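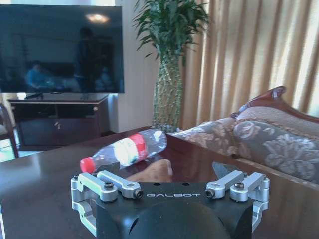

Recording at home: frequently asked questions
Jastolwood home recording project, Arnthorpe
Updated 2024-09-20

These answers are for households that have agreed to host a recording visit and for new operators joining the team. If your question isn't covered, write to Laiba Rizvi at the Arnthorpe office. She arranges all visits, including those in Cumgate and Wike.

What are you recording?

Short examples of everyday tidying and handling. An operator guides the robot through a task such as picking up a bottle, moving it across a table, or putting a small item in a bin. The cameras record what the robot sees, and the joints record how it moved. One complete try from start to stop is called an episode. The learning system is later trained on a large set of episodes from many homes.

Does the robot do the tasks by itself?

Not during a recording visit. An operator is in control of the arms the whole time. Visits where the trained system runs alone are called trial visits. They have a separate consent form, and you can host one kind without agreeing to the other.

How long is a visit?

Four hours, including setting up and packing away. We plan for 50 episodes of one task in that time. Some days we get fewer. A dropped object or a lost connection can use up a good part of the morning, and we would rather leave with a short set than rush the last ones.

How many people come?

Two: one operator and one person who sets the objects out between episodes and watches the stop button. They swap jobs halfway through. You are welcome to stay in the room.

Do I need to clean up or move furniture?

Please don't tidy specially for us. We want rooms the way people keep them, with the sofa, the plants and the curtains where they normally are. The robot does need a clear path to the table. If something has to be moved, the crew will ask you first and put it back at the end.

Take anything breakable off the table we will be working on, and anything you would be upset to see scratched. That goes for tablecloths with loose fringe too.

My table is very shiny. Is that a problem?

No, we are short of shiny tables. A polished top is harder for the cameras than a matte one. It picks up light from the window, and it shows a second, upside-down version of whatever is standing behind it. A system trained only on plain desks tends to reach for the wrong edge of a clear bottle when there is glare next to it. Dorota Makowska, who reviews the episodes, keeps a list of surfaces we still need. Dark polished wood has been near the top of it since June.

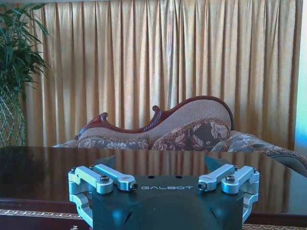 The same goes for curtains and patterned cushions. Long pleated curtains change a lot as the light behind them changes, so we record with them in whatever position you usually have them and leave them alone until the set is done. If you need to open or close them partway through, tell the crew. They will end the current set and start a new one.

Will the gripper mark the table?

It can. Operators are taught to come down slowly and to stop above the surface when they are reaching for something tall enough to be held from the side. Thin or flat objects bring the fingertips closer to the top. If you have any doubt about the finish, say so when you book and we will choose a task with larger objects. Damage is covered by the agreement you sign, and you should report it to Laiba within 16 days.

What objects do you use?

A mix of ours and yours. We bring a crate with drink bottles, cups, packets, sponges and crumpled paper. We also like to use a few things that belong in the room. Nothing is used without your permission.

Clear bottles come up in a lot of our tasks. They roll, they are easy to miss on camera, and the right place to hold one depends on which way the cap is pointing. We record them lying down as well as standing up.

Why does someone keep reaching in and moving the object?

So that no two episodes start the same way. If the bottle is always in one place at one angle, the system learns the place and pays little attention to the bottle. Between episodes the second crew member turns the object, slides it to a different part of the table, or sets something else near it. There is a card with suggested positions, but the crew do not have to follow it closely.

Does it matter if a hand is in view?

A hand in view while the object is being set out is fine. That part is marked in review and left out of the training set. During the episode itself, hands should be off the table unless the task is a handover. For new operators: wait until your partner has said "clear" before you start moving, even if the view from the wrist camera looks clear to you. The gripper body hides part of what is close to it.

How many cameras are there, and what do they see?

For the home tasks we save a head view and the wrist views. The head view takes in most of the room in front of the robot, including doorways. The wrist views are close to the work, but they still see walls, windows and furniture past the gripper.

Screens and mirrors are the part people forget. A television that is switched off can reflect anyone standing or sitting across from it. We check for this in review, and reflections of people are blurred in the same way as people seen directly. If you would prefer to cover a screen or a mirror during the visit, go ahead – just leave it covered until the end of the set.

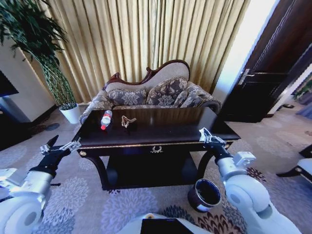

Should I close the doors to other rooms?

Close any door you don't want recorded past. An open door is no trouble for us. The crew will ask you to leave it the way it is once recording starts, and to let them know before you walk through.

What about carpets and things on the floor?

The robot drives over low carpet without difficulty. Thick rugs with a raised edge are a different matter, and we will ask you about them on the booking form. Small things on the floor such as bins can stay if they are outside the robot's path. When a bin is part of the task, the crew may place it near the table and change its position from one episode to the next.

Do failed tries get thrown away?

No. A miss, a slip or a second attempt is kept and given a label. Episodes where the operator misses and then recovers are useful for teaching the system what to do after a bad grasp. The ones we remove are those with a camera fault, a missing joint record, or a person who has not signed the form.

Operators should not stop an episode just to get a cleaner one. Sebastião Aguiar goes over this on the first training day with examples from the Wike homes.

Can I see the recordings from my home?

Yes. Ask Maiara Caldeira for a viewing time. You can watch them at the Arnthorpe office or have a copy of the head view sent to you. If there is a part you want removed, give her the episode number shown in the corner of the player.

Can I change my mind later?

You can withdraw at any time before the set is added to a training release. After that, we remove your episodes from the next release, but a system already trained on them is not trained again. The consent form says this too, in section 4. Please read that section before you sign.

I rent my home. Can I still host?

Yes, with a note from your landlord. Laiba has a template.

Are there homes you can't use?

We can't bring the robot up stairs. Homes with steps at the entrance are possible if our portable ramp fits, and Josué Bragança will come by to measure before we confirm a date. Pets need to be in another room with the door closed while the arms are powered.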